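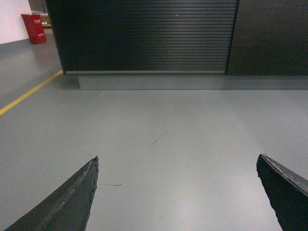 Count Corrections, Then Hours

Most specifications for robot demonstration work are written in hours. A customer asks for so many hours of teleoperation on a task, the supplier delivers them, and both sides treat the total as a measure of how well the task has been shown. I have written two of these specifications myself. I now think the unit is wrong.

An hour of demonstration by a competent operator contains very little about the situations in which a robot fails. A good operator approaches on a clean line, closes at the right width, lifts, places, opens. The wrist camera records the same approach many times. A policy trained on that record learns what the middle of the path looks like and has almost no data for the states two or three centimeters to either side of it. Since the policy's own errors put it in exactly those states, the shortfall appears at deployment and seldom before.

At Pleswood we kept 1,014 demonstrations of one pick-and-place task. I went through the logs and marked every episode in which the operator stopped, backed off and tried again. There were 381. Under the acceptance rules we had at the time, these were candidates for deletion, on the grounds that hesitation is bad technique. We trained once with them removed and once with them kept, on the same settings. The version that had seen the retries recovered from a poor first grasp far more often. The other one tended to close on air and continue the motion.

Fruit shows the problem well. A machined block has the same width wherever you grip it, and an operator can repeat one grasp all day. A mango tapers, differs from the next mango, and marks if squeezed. The width at which the fingers should stop depends on how far up the fruit they arrive, and once they are in place the fruit covers much of the wrist view, so the operator is working partly from memory of the approach.

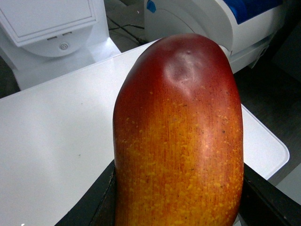
Mango between the gripper fingers, seen from the wrist.

The interface matters here too. Moving the arm by hand gives the teacher a feel for contact, which a joystick or a leader arm without force feedback does not. Boyang Zheng, who ran operator training at Colteo when I consulted there, had new operators guide the arm by hand for 4 sessions before they touched the remote station. I thought this was slow. Their later remote demonstrations had fewer hard closures, and I stopped objecting. The drawback is that a hand on the arm gets into any outside camera and has to be dealt with in the data, and the arm moves the way the person's shoulder moves. Remote control records what the robot can do with the information the robot has. For final data I would still choose it.

My proposal is simple. Write the specification in corrections. Require that a fixed share of episodes begin from a bad position: gripper too high, rotated, or off to one side with the object barely in view. Require that the retries be labeled and kept. State the total hours last, as a budget item.

The usual objection is cost. An episode started from a bad position takes longer, and suppliers paid per episode will resist. Pay them differently. The other objection is that a policy may imitate the mistake along with the recovery. That does happen, and it is why the labels are needed: train on the segment after the error and mask the one before it. The Dullau rig has done this since last December with a foot pedal, pressed by the operator at the moment of backing off. It is a cheap switch and it took an afternoon to wire.

I would accept 1,000 episodes collected this way over several times that number of clean ones.

Comments (3)

Wei_bench: Agree on keeping retries. Our pedal presses come late by half a second or so, and the mask then includes the start of the recovery. We shift every label back by a constant. Did you do the same?

T. (operator): Please also pay for the bad starts. They are harder on the wrists than the clean ones.

gantry77: Two training runs on one task is thin evidence. How many seeds?

Contact | © 2022 | Back to top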